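1/24/22 Redbridge unit, main room

Prop day. Cold start, heating not on till gone ten. Tiles like ice so everyone working off cushions anyway.

Job for today: get the travel set sorted before the Jedeo lot want it back. Two crates came over from the Esfahani store, lids taped, no list inside either of them. Went through the lot on the tables first. Mostly as expected – luggage tags, toiletry bags, adaptors, two sleep masks still in the wrapper. One crate had a broken hinge, put it to one side, needs a screw not glue (glue was tried last time, see September).

Labels. The old ones are peeling again. Printed a new sheet of 21 on the matt stock, which takes pen better. Stuck them on the underside of things this time so they don't show. Tried the gloss stock on one adaptor, lifted at the corner by lunch. Binned the rest of the gloss. Someone please order more matt, we are down to one sheet and it is the good one.

Soft stuff. All cushions brushed down with the stiff brush, then the sticky roller. Yellow fabric marks if you so much as look at it. Washing instructions say 30 but last time the filling went lumpy so surface clean only from now on. Weighed the flower one on the kitchen scale becuase the shelf label was blank: 400 g. Written on the shelf label now, in marker, don't rub it.

Small flat things are the pain. Cards, passports, tickets. They slide off anything shiny and they get lost in the crates, found one boarding pass stuck flat to the inside of a lid. Proposal – flat things live in the zip wallet, wallet lives in the left hand crate, nobody takes the wallet home. Wallet is the Cudus one with the long zip. The zip is stiff, candle wax helps.

Bowls. Wiped, dried, stacked. The stack is nearly 70 cm and wobbles, so split it into 2. Felt rounds between each so they don't scratch. Ran out of felt with a few still to go, used kitchen roll, will swap later.

Afternoon, floor layout. Cleared the patch below the steps and tried soft things with flat and round things next to them. Flower cushion is a good base for the passport, the middle is a different colour so you don't lose it, and the petals are puffy enough that it isn't going far. Dark red cover on yellow reads well even from the platform. Bowl went on its edge next to it.
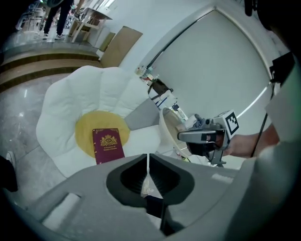

Props & Sets Workshop, Redbridge

Passport sits slightly squint on the yellow, leave it like that, looks more like someone put it down. If it goes dead straight it looks staged. Crest side up every time please, the back cover is plain and tells you nothing.

Bowl on edge I like less. Beige against the grey tile is fine but on its side it takes up a lot of attention for a bowl. Try flat tomorrow, and further from the petals.

Also the stand by the curved wall needs a proper clear out, it's collecting wires and odds and ends. Cardboard by the steps can go to recycling once the tape is off, keep the smaller tan board, that's for the shelf backs.

To do
– screw for crate hinge
– matt label stock
– felt rounds, the thick ones
– write an actual list for each crate and tape it INSIDE the lid
– ask Esfahani if they want the spare sleep masks back
– clear stand
– move the chairs in the far corner, need to get at the socket behind

Stopped there. Crates shut but not taped, wallet still to go in.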